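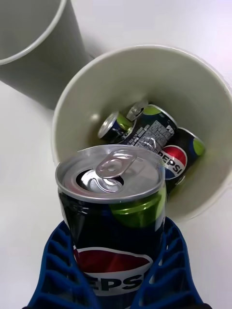
Fig. 3. Opened can held upright in the blue fingers.

Section 3. Good practice for handling drink cans

This section is for operators who run the Kornari table cell with two arms. Please read it complete before the first run of the day.

3.1 Before the run

1. Check every can by hand. An opened can must be emptied and drained before it goes on the table.
2. Look at the pull tab. If it is bent up, the fingers must hold the can on the body and never near the lid.
3. Set the grip force to 23 in the Serkell panel. For a full can, use 40.
4. Put the containers on the table with a free space on all sides for the fingers.

Note: The fingers are soft and have openings between the ribs. Wipe the ribs after each session. Sugar stays there and makes the grip less sure.

3.2 During the run 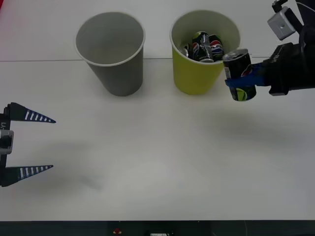 5. Only one arm may work over a container at a time. The other arm waits at its own side of the table.
6. Lift the can only as high as needed to pass the rim.
7. Keep your hands out of the work area until both arms show "Hold" in the panel.

CAUTION: The pointed fingers can hurt the eyes and the skin. Do not bend over the table while the power is on.

8. If a can falls, press Stop first. Then take it away by hand and write code 981 in the log.

Any change of the grip values must be agreed with Mercy Odera before it is used. Questions about the log go to Leonilde Bragança.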